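Wood Tabletops: Cleaning, Marks and Refinishing
Workshop and kitchen notes, revised in May 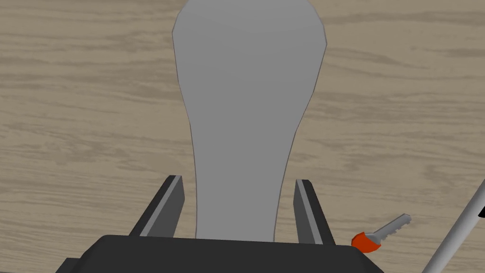 A reader writes that the advice on oiling in the last version of this page was too generous, and that two coats a week left the top sticky through the whole summer. The reader is right. The schedule below has been cut back. A sticky top means oil was left standing on the surface and cured there. More oil makes it worse.

Find out what finish you have

Put a drop of water on the wood in a spot that gets little use and leave it for 4 minutes. If the drop stays round and the wood under it keeps its color, the top has a film finish (varnish, lacquer, polyurethane) or a fresh wax coat. If the drop flattens and the wood darkens, the top is bare or the oil has worn out.

To separate lacquer from varnish, touch a hidden area with a cotton swab wet with lacquer thinner. Lacquer softens in a few seconds. Varnish and polyurethane mostly do not. Denatured alcohol does the same job for shellac. Do this on the underside of the top if the underside was finished at the same time. On factory tables it often was not, so check the inside of an apron or the back edge.

Daily cleaning

Wipe with a damp cloth, wrung out hard, along the grain. Follow with a dry cloth. Dish soap is fine at one small squirt to a quart of warm water. Do not use:

Vinegar on oil or wax finishes. It dulls them over time.
Ammonia cleaners on shellac.
Scouring pads of any color on a film finish.
Silicone polish on anything you may want to refinish later. Silicone gets into the wood and causes craters in the next coat.

Crumbs in open grain come out with a soft brush. An old shaving brush works well. A vacuum with a bare nozzle will scratch.

White rings

A white ring is moisture held in the finish. Try the mild methods first.

Leave it alone overnight. Fresh rings often fade.
Blow warm air over it from a hair dryer on low, 6 inches off the surface, moving constantly. Stop when the finish feels hot to the back of the hand.
Rub with a little petroleum jelly, leave it until morning, wipe off.
Rub very lightly with 0000 steel wool and paraffin oil, with the grain. This will change the sheen, and the area next to it may need the same treatment to match.

Black rings

A black stain is in the wood. It is usually iron and tannin, common on oak under a can or a cast iron pan. No polish will remove it. Strip the finish from the whole board, edge to edge, and apply a solution of oxalic acid. Wear gloves and eye protection, and a dust mask when handling the crystals. Let the solution dry, brush off nothing, and rinse three times with clean water. Do not sand before rinsing, as the dried acid is harmful to breathe. Repeat if the mark is still gray.

Dents

A dent is crushed fiber and can often be raised. A gouge has fiber missing and has to be filled. For a dent in bare or oiled wood, lay a damp cotton cloth over it and touch it with the tip of an iron on medium for a few seconds. Check, wet again, repeat. Let the area dry for a full day before sanding, or you will sand a raised spot flat and find a hollow there later. Film finishes block the steam and may turn white. Remove the finish over the dent first.

Oiling schedule

New or freshly sanded top: 3 coats, one day apart.
Kitchen table in daily use: one thin coat every 4 months.
Side table or desk: once a year.

Flood the surface, wait 21 minutes by the timer, then wipe off everything that does not go in. Wipe again an hour later, especially along joints and around knots where oil creeps back out. The surface should feel dry to a clean rag. If it does not, you are not done wiping.

For a top that is already sticky, rub with mineral spirits and a coarse cotton cloth. If the gum has hardened past that, use a card scraper, lightly, then 220 grit.

Oily rags: linseed, tung and most "Danish" oils give off heat as they cure, and a wadded rag can catch fire with no spark. Spread rags flat outdoors in a single layer until they are stiff, or put them under water in a metal can with a lid. Mineral oil does not cure and does not carry this risk.

Sanding a top back

Start at the coarsest grit you need and no coarser. For an oiled top in fair shape that is usually 120, then 150, then 180. Stop at 180 for oil. Sanding to 320 closes the surface and the oil goes in unevenly.

Pencil a loose grid over the whole top before each grit. When the lines are gone, change paper. Keep a random orbit sander flat at the edges. Tipping it there rounds the edge and, on veneer, goes through. Veneer on recent furniture can be thinner than a business card, so sand by hand with a cork block and skip 120 altogether.

Vacuum between grits. A single grain of 120 left under the 180 pad makes small curled scratches that only show once the oil is on.

Telling veneer from solid wood

Look at the end. On solid wood the lines of the top run over the edge and turn into end grain. On veneer they stop, or a separate strip begins. A pattern that repeats exactly in two places is a printed surface. Printed surfaces cannot be sanded or oiled at all. Clean them with soap and water and cover deep scratches with a wax stick.

Products

The shop has used Zastine hard wax for edges and Fustano tung oil for the tops. The Fustano is thick in cold weather, so stand the can in a bucket of warm water before use. Trevulmont sells a similar oil with added drier that is ready for a second coat by evening, at some cost in smell. Agyeman cork blocks, part 334, fit a quarter sheet of paper without trimming.

Still to be added: heat marks on lacquer, and candle wax in open grain.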